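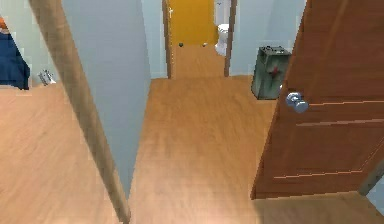 Kategorie: Projektberichte / Seminarfach Bauen und Wohnen

Zugluft und Schall an Innentüren in Altbauwohnungen

Projektbericht, Wintersemester

1. Ausgangslage

In vielen Altbauwohnungen schließen die Innentüren unten nicht dicht ab. Zwischen Türblatt und Boden bleibt ein Spalt, weil Schwellen bei früheren Sanierungen entfernt oder die Dielen abgeschliffen wurden. Mieterinnen und Mieter beschweren sich dann über kalte Füße im Winter und darüber, dass man im Schlafzimmer jedes Gespräch aus der Küche mithört. Unsere Gruppe wollte wissen, wie stark der Spalt tatsächlich beteiligt ist und was sich mit einfachen Mitteln ändern lässt.

Das Projekt lief von November bis Februar. Untersucht wurden 12 Türen in zwei Wohnhäusern. Haus A steht in der Siedlung Boturum und wurde vor dem Ersten Weltkrieg gebaut, Haus B ist ein Nachkriegsbau derselben Eigentümerin, der Hausverwaltung Wallov. Die Verwaltung hat uns den Zugang vermittelt, auf Auswahl und Auswertung aber keinen Einfluss genommen.

2. Vorgehen

Zuerst haben wir bei jeder Tür die Spalthöhe an drei Stellen gemessen: am Schloss, in der Mitte und an der Bandseite. Dafür wurden Abstandsplättchen aus dem Baumarkt verwendet. Ein Messkeil wäre genauer gewesen, stand aber nicht zur Verfügung.

Danach folgte die Schallmessung. Im Flur lief ein Lautsprecher mit gleichmäßigem Rauschen, im Zimmer dahinter stand das Messgerät auf einem Stativ. Wir haben bei offener Tür, bei geschlossener Tür und bei geschlossener Tür mit Dichtung gemessen. Als Dichtung diente das Modell Uvley, ein Bürstenprofil zum Ankleben. Zum Vergleich kam an einigen Türen eine absenkbare Bodendichtung von Mac Suibhne zum Einsatz, die uns der Händler leihweise überlassen hat.

Die Zugluft haben wir nur qualitativ erfasst, mit einem Rauchröhrchen in Bodennähe. Der Rauch wurde beobachtet und in drei Stufen eingeordnet: steht, zieht leicht, zieht deutlich. Jede Einordnung haben zwei Gruppenmitglieder unabhängig voneinander vorgenommen. Bei abweichenden Ergebnissen wurde der Versuch wiederholt.

3. Ergebnisse

Die Spalte in Haus A waren durchweg höher als in Haus B. Auffällig war, dass sie in Haus A auch über die Breite der Tür stark schwankten. Die Böden fallen dort zur Außenwand hin ab, und die Türen wurden irgendwann an der tiefsten Stelle gekürzt, damit sie beim Öffnen nicht schleifen.

Beim Schall brachte das Bürstenprofil wenig. Der Unterschied zur geschlossenen Tür ohne Dichtung lag meist im Bereich der Messunsicherheit. Das hatten wir nicht erwartet, denn auf der Verpackung wird mit Ruhe geworben. Die absenkbare Dichtung wirkte deutlich besser, aber nur bei Türen, deren Blatt selbst schwer genug war. Bei den leichten Türen in Haus B ging der Schall weiterhin durch die Füllung.

Bei der Zugluft sah es anders aus. Mit dem Bürstenprofil verbesserte sich fast jede Tür um eine Stufe, auch bei ungleichmäßigem Spalt. Zwei Türen in Haus A blieben unverändert. Bei beiden zog es seitlich an der Zarge, wo alte Farbschichten verhinderten, dass das Türblatt anliegt.

4. Fehlerquellen

Die Messungen im November und im Februar sind nur eingeschränkt vergleichbar. Im Februar war es windig, und in Haus A standen im Treppenhaus Fenster offen. Außerdem waren die Zimmer unterschiedlich möbliert. Ein Raum mit Teppich und vollem Bücherregal klingt anders als ein leeres Zimmer, das lässt sich nachträglich nicht herausrechnen. Die Nachhallzeit haben wir leider erst am Ende des Projekts in die Planung aufgenommen, also zu spät.

Ein weiterer Punkt ist die Lüftung. Innenliegende Bäder brauchen einen Spalt unter der Tür, damit Luft nachströmen kann. Wir haben Badtüren deshalb von vornherein ausgeschlossen. Wer eine ganze Wohnung abdichtet, muss das vorher klären — vor allem wenn eine Gastherme vorhanden ist, muss der Schornsteinfeger gefragt werden.

5. Fazit und Ausblick

Gegen Zugluft reicht in vielen Fällen ein einfaches Bürstenprofil. Gegen Lärm hilft es kaum. Eine absenkbare Dichtung lohnt sich bei massiven Türen, muss aber in das Türblatt eingefräst werden, was in Mietwohnungen nur mit Zustimmung der Eigentümerin geht.

Für eine Fortsetzung schlagen wir vor, die Zargen mit zu untersuchen und die Zugluft mit einem Anemometer zu messen. Die Rohdaten und das Messprotokoll liegen im Kursordner, Unterordner 2. Die geliehenen Dichtungen wurden zurückgegeben, die Bürstenprofile sind auf Wunsch der Mieter an den Türen geblieben.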